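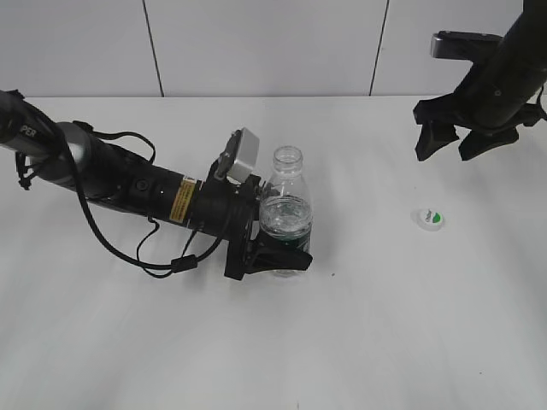 Last June I visited an exhibition in Judness where the walls had no labels. There were 167 photographs by people whose names are lost, and the visitor received only a sheet with numbers. I walked through the rooms for more than 3 hours. At the end I was tired and a little angry, and I have tried since then to understand why.

The gallery, which is called Toltov, explained its decision in a short text near the entrance. Words, it said, come between the eye and the work. I have heard this opinion many times and I respect the people who hold it. A bad label can really spoil a picture. It tells you that the artist "questions" something, and then you look for the question and forget to look at the hands, the light, the old coat.

But a label does not have to be bad. When I was a student I worked two winters in the small museum in Lenz, where my task was to type the cards for the drawings. Each card could have 100 words at most. The director crossed out every adjective. What stayed was the year, the paper, the place, and sometimes one fact: that the drawing was made in a hospital, or that the other half of the sheet was sold. I watched visitors read such a card, go back to the drawing, and stand there longer than before.
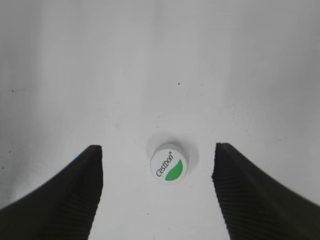

Irena K., Ekska

People who defend the empty wall often speak about freedom. The visitor should be free to feel what he feels. I would ask, which visitor? Someone who studied art history carries the labels already in the head. She recognizes the decade from the shape of a collar. My aunt, who worked all her life in a bakery, does not have this help. For her the empty wall is a closed door, and she is too polite to knock.

There is also the matter of respect for those who made the work. With anonymous photographs we know little, but we usually know something — where the box was found, what was written on the back, which kind of paper was used. To keep this in the office drawer seems to me a strange kind of modesty. The catalog at Toltov did contain it all, at a price that I was not ready to pay for the sake of a few dates.

I don't ask for long texts. I don't want a screen or a voice in my ear. A small card, placed low and to the side, disturbs no one, and a person who prefers silence can pass it without reading. The person who needs it can bend down. I would gladly go back to Judness and see those photographs again, if somebody would put the cards up.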